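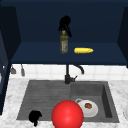 Janari Handset - teleoperation kit for recording arm demonstrations

Supplied by Bostivura. Page last revised 21 November 2022.

The Janari is a six-axis hand controller for driving a robot arm and gripper, real or simulated, while the motion is recorded. You move the grip, the gripper follows, the trigger closes the fingers. The maker says anyone can teach a robot a kitchen task in an afternoon. We sell the thing and we would put it more carefully. You can record a kitchen task in an afternoon. Whether the robot has been taught anything depends on what you do with the recordings, and the handset has no say in that.

What's in the box

Handset with trigger and thumb button
Desk base with clamp
USB cable, 3 m
Foot pedal (start, stop, discard)
Licence for the Estotero recorder, single seat

No arm, gripper or computer is supplied. The kitchen simulation comes with the recorder licence and runs on an ordinary desktop with a decent graphics card. The maker lists a laptop as the minimum. Ours ran it, with enough lag that we stopped trying.

Using it

Bottles on a shelf are where most people start. An upright bottle with a cap looks easy and is a fair test of the controller, as the fingers have to come down either side of the neck with other objects close by. Depth is the trouble. On a flat screen it is hard to judge whether the gripper is over the bottle or a hand's width in front of it, and a single view won't settle the matter. Open the second view in Estotero before you begin. It is off by default, for reasons the manual doesn't give.

Scaling is adjustable. At the factory setting a small wrist movement becomes a large arm movement, good for crossing from the sink to a cabinet and bad for anything after that. We turn it down by half. The thumb button is meant to switch to fine control mid-motion, but there is a small jump when you press it, and the jump ends up in your data. Firmware from October reduced this. It did not remove it.

There is no force feedback. The brochure mentions "haptic response", by which it means the grip buzzes when the simulator registers a contact. It buzzes the same for a shelf, a mug or a bottle.

The pedal is the best part of the kit. Being able to throw away a bad attempt with your foot, without letting go of the grip, saves more time than any of the advertised features.

Our own trial

Seidu Eshun and Tetteh Akpalu recorded 300 attempts in the simulated kitchen over several sessions. After review they rejected 71, mostly for hesitation near the grasp and for the button jump described above. Neither had used a handset before. Tetteh preferred it to the keyboard. Seidu thought guiding a real arm by hand was still quicker and gave smoother paths, and I agree with him where the arm is light enough to push around and your own hands can be kept out of the camera's view. For simulation that option doesn't exist, so the comparison only goes so far.

We have not tested the claim that demonstrations recorded in simulation carry over to a physical kitchen. We have asked the maker for results and have been sent a video.

Compatibility

Estotero recorder: yes, included
Montoya arms: yes, with the separate driver, current firmware only
Other arms: through the open serial protocol, at your own expense and patience
Left-handed use: the grip is symmetrical, the thumb button is not

Recordings are saved as joint positions, gripper opening and camera views, with a time stamp for each step. Export to plain files works. Export to the maker's cloud service is offered every time you close the program, and can be declined every time you close the program.

Price and ordering

Part number 2881. Price on application, as it moves with the exchange rate. Returns accepted on unopened kits. If you only need a few dozen demonstrations, ask us about hire before you buy.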